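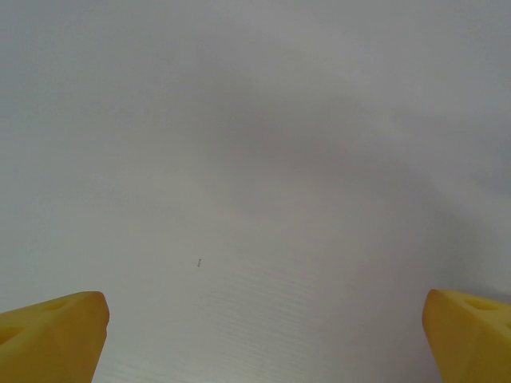
9 August 2023

Quick one tonight, I have to be up early and the club room key is still in my pocket which means somebody else is locked out of the 8 am slot. Sorry Mercy.

So. Week four of the summer arm project. We are way behind where the plan on the wall says we should be, but the wrist camera works, the fingers open and close when told, and the arm has not punched the table since Elaheh put the soft limit in. I'm calling that a good week.

What we're doing, for anyone new (hi, Mom): the team is Mercy Ondieki, Elaheh Nouri, the two Shahbazis and me. We're teaching a small arm to tidy a desk. You drive it by hand, it records what the wrist camera sees plus all the joint angles, you do that a stupid number of times, then you train on the pile and hope. We named it Grumitz in January, back when it was a box of parts, and the name stuck.

The yellow fingers are our own design, third version. First ones were solid and too heavy. Second ones had the openings but in the wrong place and they bent like noodles. These ones have the openings moved and a ridge down the body, and blunt rounded tips so they stop digging into stuff. Yasaman drew them in one evening and then complained about the color for a week. I like the yellow. You can find the tips in the camera view right away, against pale gray especially, and when I'm driving that's pretty much all I look at. Fingers wide, both tips low in the corners, big gap in the middle, go.

Numbers. We have 204 recorded runs. Target was 200, so yes, we passed it, and then Niloufar went through them and threw out a bunch. Bad starts mostly. The arm was already halfway into a grab when recording kicked in, or the driver (me) sat there doing nothing for ages at the beginning. So now we are under again. More driving tomorow.

New rule from Niloufar: every run starts open and empty, fingers spread, nothing between them. Then you move. She's right, its just boring.

Shadows are the other thing. The wrist camera is so close to the surface that every shadow turns into a huge soft blob, and it slides around when somebody leans over to watch. Elaheh thinks the training will cope if we record in enough different light. Mercy wants to hang a sheet and be done with it. I said do both and got told that isn't a decision.

Also little marks. There's a tiny dark stroke on the pale surface, left of middle in the camera view, no idea if it's pen or a scratch or what. Thin little thing. I want to leave it alone, real desks have marks on them. Yasaman wants everything clean until the first training run is done - then mess it up on purpose. Vote is tomorrow.

Money: the club account has 3265 in it, before the new motor order. Houshang Shirazi signed the form today without reading page two, thank you Houshang. The old wrist motor makes a clicking sound on the way down and I don't trust it for another month of this.

To do before the end of the week

re-record the runs we tossed
label the cables, AGAIN
ask Houshang if we can keep the room in the evenings
write the page for the open day (me, not started)
spare set of fingers, same yellow, I don't care what Yasaman says

If you're coming to open day you'll get to drive it. Go slow on the way down. Ok bed.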